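Small Spaces & Tidy Homes Forum > Kitchen and Trash > Tiny bins: who else has gone small?

Started by cornercupboard

I have to share this because I'm weirdly thrilled about it. We got rid of the big 60 liter kitchen can in September and went down to one little open bin that sits on the floor in the corner, right up against the wall. No lid, no pedal, no swing top to wipe. I thought we'd be drowning in trash by the weekend and we're not! The kitchen feels bigger, I take the bag out every evening when I walk the dog, and the smell that used to hang around under the window is gone.

So who else has done this? And what do you do about bottles? They're the one thing that beats me.

Reply from mopandglory

Yes! Small bin people unite. I've had mine for years. The daily trip sounds like a pain and then it's just part of the evening, like locking the door.

Bottles: squash them flat, cap back on, done. You get three times as many in.

Reply from Povis_kitchen

Have to disagree with both of you, sorry. A small bin with no lid is fine for one person who eats toast. We're five, we cook every day, and the peelings alone from one soup would fill that thing. I tried it for two weeks and all that happened was a pile of stuff next to the bin. Then I had a bin AND a pile.

Also our city does not want bottles in the regular trash at all. Check yours.

Reply from cornercupboard

Fair point about five people! We're two and a half (the half is eleven months old and mostly produces banana).

And yes, I know about the bottles, they go out separately here too. What happens is that the corner bin gets used for everything on the way through, and then I sort it at the end of the day before the bag goes out. It takes a minute or so. I kind of enjoy it?

Reply from tallgrass182

Sorting after the fact is the bit I couldn't do. Once a bottle has been sitting on wet lettuce it's a gross bottle and I don't want to handle it. I keep a second bin, same size, right beside the first. Food in the left one, bottles and cans in the right one. My kids get it wrong maybe once a day.

Two small bins still take less floor than one big can, by the way. I measured. Each of mine is 400 mm along the long side and they tuck in end to end along the wall behind the door.

Reply from mopandglory

Seconding two bins. I'd go with two different colors so visitors don't have to ask.

Reply from ledgeandlintel

Coming at this from another side: what are you all doing about the wall? An open bin pushed up to a painted wall makes a mess of the paint. Coffee grounds, tea, whatever misses. I rent, and when I moved my last one there was a brown tide mark I could not get off. Lost part of my deposit over it.

Reply from Povis_kitchen

Ha, another vote for the big can with a lid.

Reply from ledgeandlintel

Not quite, my big can did it too. Swing lids flick stuff sideways!

Reply from cornercupboard

OK, the wall. You've caught me. Mine is a pale wall with a marbled dark gray tile floor, and the floor hides everything and the wall hides nothing. There's a band of black specks low down behind the bin that I've been pretending not to see.

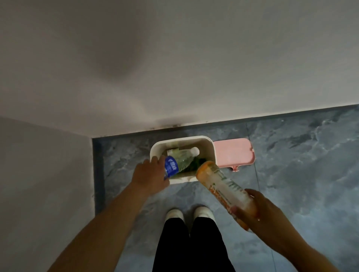
I'm going to go at it this weekend with dish soap and one of those white sponges, and if that doesn't shift it I'll try baking soda paste. I'd love to hear what worked for anybody with matte paint, though, because I've rubbed a shiny patch into a wall before and it looked worse than the dirt did.

The two-bin idea has really got me going too. There's room for a second one if I move the broom, so the leafy stuff could have its own place and the bottles could stay clean. Why did I not think of that seven months ago?!

Reply from tallgrass182

Go for it! Matte paint: soft cloth, barely damp, tiny drop of dish soap, and dab. The white sponges are basically very fine sandpaper, so keep them for the tile. If you've got leftover paint, dabbing a little over the marks is easier than scrubbing.

Reply from ledgeandlintel

Black specks low on a wall could be mold and not splashes, just so you know. I can't tell from here. If they come back after you clean them, check for damp in that corner. I'd pull the bin a hand's width off the wall either way and let some air in behind it.

Reply from mopandglory

Good call on the air gap. I stuck a strip of clear shelf liner on the wall behind mine, up to knee height. Peels off when it's gross, new piece goes on. Been doing it since the Devmont apartment and the paint under there is perfect.

Reply from Povis_kitchen

Shelf liner I will steal, thank you. Still keeping my giant can.

Reply from cornercupboard

Keep your giant can with my blessing! Bin number two is on the shopping list, along with shelf liner. I'll move everything out from the wall tonight and dab first, no sponge. If the specks come back I'll start a new thread in Damp and Drafts.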